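Reports > Grants > Guludia Glass Store > Progress

September
By Coralie Mahuika

Overview | Progress | Spending | Contacts

Guludia Glass Store: progress report to the Dirnis Fund

Adeel asked for this one to be shorter than the last, and to contain more glass and less about the stairs. The stairs are finished. I will say no more about them.

When the grant began we held 1682 pieces of household glass, nearly all in newspaper and in boxes labelled "glass". As of this month 478 have been unwrapped, washed, measured and given a number that matches the number in the ledger. The last part took longer than the washing. The old ledger was kept by someone with firm views on vases and no interest in anything else, so we have a page and a half on one celery vase and the single word "candles" for an entire shelf.

Candle holders have therefore been the work of the past few weeks. Most are pressed glass, and we are sorting them by shape first and colour second, having tried it the other way round and ended up with an amber shelf that included a jelly mould. The bell-shaped ones with the wavy rims were in three different boxes under three different names, one of them "egg cups, large". 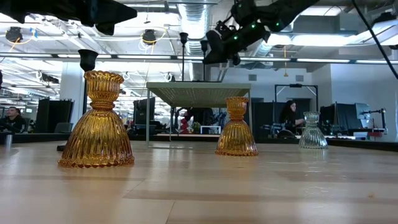 We now call them all flared holders and have moved on. Amber and clear share a catalogue entry where the pattern is the same, with colour as a separate line. Size is a separate line too. Adeel may recall that I argued against this in the spring. I have come round.

Breakages stand at 8, of which the ledger had already listed two as broken, so I would like those discounted.

Spending is within budget except for tissue, where we are £200 over. The Derkow boxes are deeper than the ones we priced and swallow padding. I propose taking the difference from the labels line, as the Tawhiri label printer has been out of action since it arrived and uses very few labels in that condition.

Next come the decanters, followed by the stoppers, which were stored separately.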